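Desk day for the Gurnthorpe cell. The arm is parked and locked out while we redo the cabling between the controller PC and everything that plugs into it. Thread as I go.

Background for anyone new: it's a small pick-and-place cell, one Zupan arm, two cameras, one gripper, built by Hanne Bisgaard before I took over looking after it. It sorts molded clips into trays. Runs fine until a cable doesn't.

The fault was a camera dropping off the bus. Log says 412 dropouts since October. Most recovered within a second and the cell carried on. The ones that didn't left the arm stopped over the tray with a full gripper.

I swapped the camera first. No change. Swapped the port, no change. Then I wiggled the cable at the strain relief with the live view up and the picture went away. Should have started there.

So every loose cable we own came out of the box and onto the bench. Anything that fails the wiggle test goes in the bin. Anything that passes gets coiled and labeled.
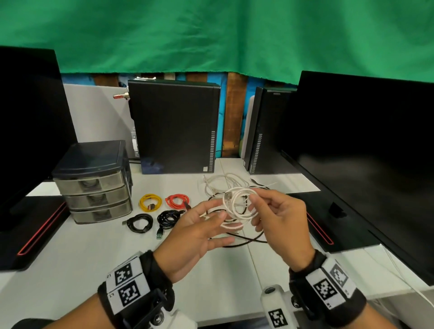 White ones next. Yellow, red-orange and two black ones already coiled.

Coiling rule, same as Hanne taught me: loops as big as the cable wants to make, never wrapped around your hand and elbow. Plug ends where you can see them. A tight bend right behind the connector is what killed the camera lead.

Someone asked about labels. Dorketti wrap labels, one at each end, with the port name and the date it went in. The first one today reads 7/4/24. The text has to face out when the cable is plugged in – I got that wrong on the first 2 and had to redo them.

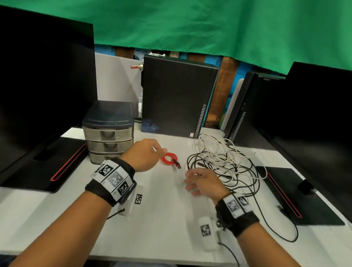
Spares for the cell get kept by job: camera, gripper, controller, and a bag of odd ones I don't trust but haven't tested. Elias Nassar wanted it all in one crate and we tried that for a month. Every lead came out knotted to three others, much like the white and black pile on the right of the desk. The coiled red one by the drawer organizer is how I want all of them to look before they go back.

Back at the cell, the new camera lead runs through the drag chain with slack at both ends. Old one had none at the wrist joint, so each full rotation pulled on the plug.

Test plan: 1000 cycles at normal speed with the bus log open, then 8 hours at the slow setting with the wrist going through its full range. If the camera stays up for both, I'll unlock it for the day crew.

Grillska sells a locking version of this connector and I've ordered two. Will post the dropout count when the long run is done.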